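Lists > Bench Practice > Archive > Thread view

We use cookies to remember your list settings. Accept / Manage

Subject: Re: Plug handling rules, second draft

Hi all,

What a great draft, Aiman! I read it twice on the train and went straight to the bench with it.

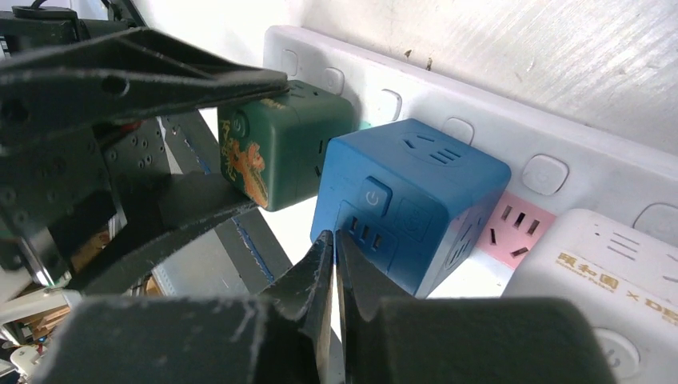

Erkivcombe, Fri 27 June

Aiman Teoh wrote:
> Rule 5: strips stay isolated from the mains until both
> arms are parked. Do we need this for simple plug tasks?
> Sinevmont leaves it to the operator.

Yes, please keep it, and make it stronger. With cube adapters sitting side by side on one strip, the fingers work very close to outlets and switches, so I'd like "isolated" to mean unplugged at the wall. A rocker switch shouldn't count.

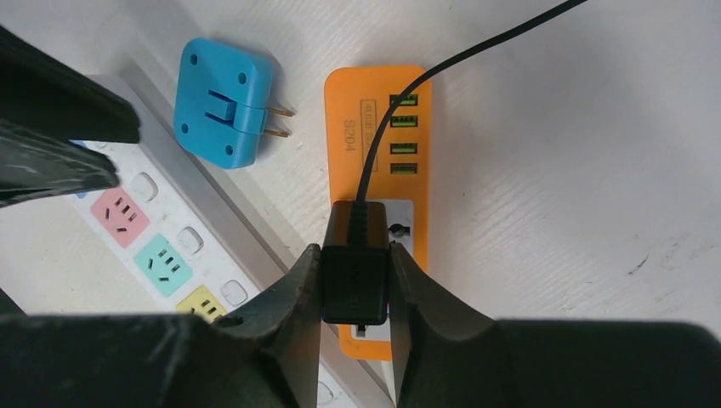

I'd also love a line on cables. Grip the plug body, never the cord, and write down which way the cord leaves before each run. We've kept that log at Stilex since March and it's a joy to read back (yes, really).

One more on layout: if two arms share a table, the rules should say which one owns which strip.
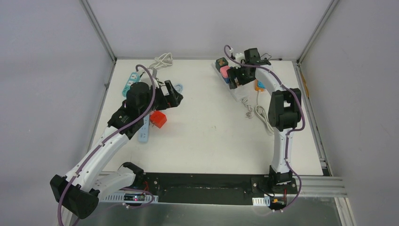
Loureiro has offered to test the wording on their own bench, and I'd happily organise a call. Colour-coding the zones might be worth a try too.

Cheers,
Carolina Abreu

Recent in this list
Gripper pad wear: when to replace
Re: Labelling adapters by region
Minutes, March call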